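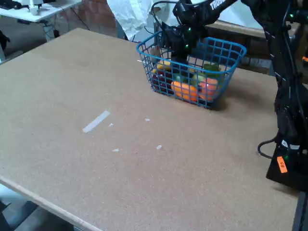 Kitchen Table Science

How to Make Silica Aerogel's Humble Cousin, an Agar Foam

Real aerogel needs a pressure vessel, and I don't suppose you have one any more than I do, but you can get a lovely feel for the idea with agar, water and a good deal of patience!

Stir a level teaspoon of agar powder into 300 ml of cold water, bring it slowly to a boil, and keep stirring until the grains disappear. Pour it into a shallow dish and let it set (go and have your lunch, it won't mind).

Cut the gel into small cubes and freeze them overnight. My friend Oona Kettunen then uses a proper freeze dryer, lucky woman, but thawing the cubes on a towel and changing it every 30 minutes gives you a nice light sponge too. Weigh one before and after, and write both numbers down.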